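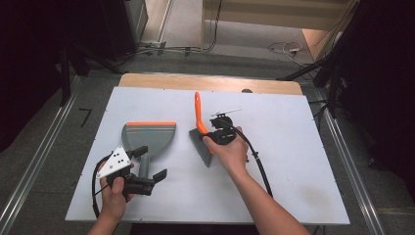
Hand-held grippers with dustpan and brush, white board, sweeping task.

Larotora Sweep: data card and handling rules
Last edited 22 November 2025 by Armelle Pruvost

What is in it

2,397 demonstrations of people doing small table chores with a pair of hand-held grippers. Sweeping is the largest group. Each demonstration has video, gripper opening, and pose for both sides. The pose comes from the marker plates, and when a plate turns away from the camera the pose is filled in by the Wirnon tracker. Filled-in stretches are flagged in the column pose_src. Please read that column before you quote an accuracy number. The first release did not have it, and people quoted numbers anyway.

What "follows the guidelines" means

The project page used to say the set was collected "in line with best practice." I took that out. I asked which practice and got three different documents, one of them a slide. What we had was a house checklist written by Imani Masanja in June. It is a decent checklist. It has not been reviewed by anyone outside the group and it is not a standard.

The rules we did hold people to:

Start with the fingers open and clear of the tool.
Grip the handle, never the bristles or the lip of the pan.
Cables stay out of the sweeping path. If one crosses it, stop and record again.
Sleeves above the wrist.
No talking the operator through it while recording.
A failed sweep is kept and labeled "fail". Do not delete it.

The last rule was broken more than the others. I found 400 demonstrations in the Teixeira batch with no failures at all, and I don't believe it. They are in the folder teixeira_unchecked and should stay out of any success-rate claim.

Safety

Several readers have asked if training on this set makes a robot safe to run near people. No. A person holding a gripper stops when something feels wrong, and no column records why. Force was not measured. If you put a policy on an arm, you need your own risk assessment for that arm in that room, and a data card can't stand in for it.

Known problems

Left and right are swapped in part of the Gilitz batch. Version 2 fixes the ones we caught.
Labels were done by 4 people and only a small share was labeled twice. Agreement on "partial" is poor.
Smudges on the board were not cleaned off between takes, so don't treat every dark spot as debris.

Changes to the rules go through Imani. Send the file name and the time in the clip with any complaint about a label.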